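Helping Backyard Birds Through Nesting Season

Jul 12, 2023

I love this time of year! Our yard in Brellgate is full of chirping from breakfast on, and a few easy habits around the house keep it that way.

Found a chick on the ground? Look before you scoop. If it has feathers and is hopping, it's a fledgling and the parents are usually close by - leave it be and bring the cat in. A bare or fuzzy one can go back in the nest if you can reach it safely. Your scent won't scare the parents off, I promise.

Hair from the brush, yarn and dryer lint all stay out of the garden. Dry grass and small twigs are much better nest stuff.

Scrub the birdbath every few days with a stiff brush and plain water, then refill it no deeper than two inches. Mine has a flat stone in the middle and the wrens adore it!

Save the hedge trimming for fall, or get it done before March. Mawar Yusof next door checks hers with a flashlight first and found 17 nests last year.

Got a nest box? Clean it out once the family has gone, and skip the perch.

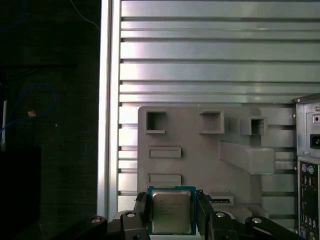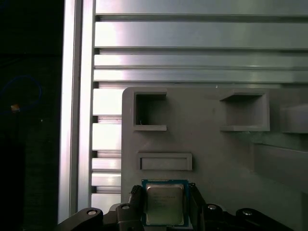

A desktop processor held upright, in both photos.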